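How to Run a Robot Arm Demo at an Open Day

We ran our first public robot table at the Skongate open day and had such a good time that I wanted to write the steps down while they're fresh. The whole thing fits on one table, and you can have it going in an afternoon!

1. Pick one job. Ours was picking up a candy bar and handing it over. People get it right away, and they'll happily wait in line to see it again.

2. Set the home position first. Park the arm where the gripper looks down at the table, save that pose, and make every run start and end there. On Rukis (the control program we use) it's the "Rest" slot.

3. Teach the pickup slowly. Move the arm by hand to a spot over the candy, save it, lower it, save it again, then close the fingers. Wrappers are slippery, so grab the middle of the bar and keep the grip setting low. We ended up at 34, after starting way too high at 935 and flattening a perfectly good snack.

4. Practice with the stand in place. A clear stand is harder for the wrist camera than you'd think, with all those bright edges. Do 30 runs before the doors open, and change one thing at a time.

5. Mark a line on the floor with tape. Visitors stay behind it until the arm is back at rest, and whoever is running the demo keeps a hand near the stop button.

6. Let people drive. This was the best part of the day by far! Give each visitor one try with the hand controller, with the speed turned down to 11, and talk them through it: over, down, close, up. Kids pick it up fast (faster than I did, anyway).

7. Put the camera view on a big screen. The folks in back can follow along, and they start calling out directions to whoever is driving.

We're taking the same setup to Rønning in October, with the Vanar gripper pads if they arrive in time.
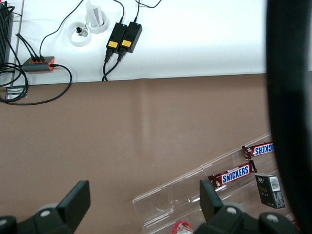
I also want to try a two-player round there, one person steering and one working the fingers. If you've run something like that, please write and tell me how you split the controls!

Contact | © 2020 Skongate Robot Workshop | Back to top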